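Home | Products | Guides | Spare Parts | Where to Buy

DUNBY FABRIC COMB – USER GUIDE
Section 3: Combing a Sweatshirt or Other Heavy Top

By now you have put the comb together and tried it out on the practice swatch, and we hope you enjoyed that as much as we always do. A sweatshirt is a lovely first project. The fabric is thick enough to forgive a heavy hand, and on a dark color you can see just where you have been and where you still need to go. Set aside a quiet quarter of an hour, a bit longer if the top has been living with a cat.

You will need the Dunby comb with the wide head fitted, the Petek brush that came in the same box, a light-colored cloth and a chair with a good tall back. An ordinary kitchen or desk chair is fine.

Getting set up

1. Pull the chair up to a table, with its back toward the side you like to work from. Good light matters more than anything else in this section, so open the blinds or turn on a lamp.

2. Spread the light cloth over the table and let it run right up to the chair. Lint that drops onto a white cloth can be left where it is until you finish, and then you simply carry the whole thing outside and give it a shake. A ripple or two along the back edge does no harm.

3. Check that the top is completely dry. If it has just come out of the wash, wait until the thick parts (cuffs, hem, the seam under the arm) feel dry all the way through.

4. Drape the top over the chair back with the widest part facing you. Let one sleeve hang free. Smooth the middle with the flat of your hand, and don't worry too much about the wrinkles at the sides, as you will be coming to those later on.
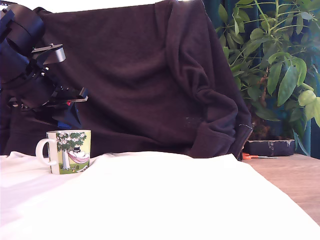 5. Hold the comb at a low angle, almost flat, with the wide head resting on the fabric under its own weight. The little raised dot on the handle should be under your thumb.

6. Start at the top and draw the comb down in strokes the length of your hand. Lift it at the end of every stroke and go back to the top. Please don't scrub back and forth – we know how tempting it is, but it pushes the fuzz deeper in and you will only have to chase it out again.

7. After every seven strokes or so, wipe the head with the Petek brush, moving from the handle end toward the tip.

NOTE: On fleecy fabrics the first pass often brings up more fuzz than you started with. Keep going. A second pass in the same direction usually settles it, and if it doesn't, leave the top overnight and try again with fresh eyes.

Finding the stubborn patches

Lint is rarely spread evenly, and after the first pass it pays to step back and look at the whole top from a little way off before you pick up the comb again. Check the places where fabric rubs against fabric, such as the side of the body where the arm swings and the area just above each cuff. Pale specks tend to sit together in a little patch, like the one on the dark fabric just to the left of the cuff here, and a patch like that is better handled with the corner of the head than with the full width. The same goes for the strip beside the metal zipper on the right-hand edge, where a wide stroke can easily run over the teeth.
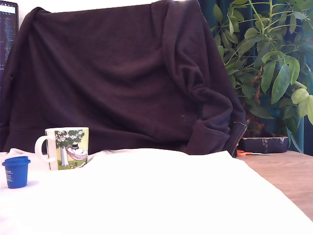

Work on a patch with short strokes, all in one direction, holding the fabric steady with your free hand just above it. Big vertical folds like the one to the right of center should be opened out before you comb across them, or you will miss whatever has settled in the dip. When the front looks good to you, turn the top around on the chair and do the other side in the same way, and then lay each sleeve flat on the cloth and finish those.

CAUTION: Keep the comb well clear of metal zippers. The teeth of the zipper can nick the edge of the head, and a nicked head will pull threads.

CAUTION: Do not use the wide head on ribbed cuffs or hems. Change to the narrow head, or use the Petek brush alone.

Looking after the head

The wide head should last for 500 full strokes before it needs turning over, and you then have the other side to use. If you hear a faint scratching, turn it sooner. Replacement heads are sold in packs of 2 under the Iso name and fit every Dunby comb.

Store the comb dry, with the cover on, and empty the brush before you put it away.

Continue to Section 4: Knitwear and Blankets

Dunby Fabric Comb User Guide, revised February 2021
© Ultance Home Care. All rights reserved. | Contact us | Back to top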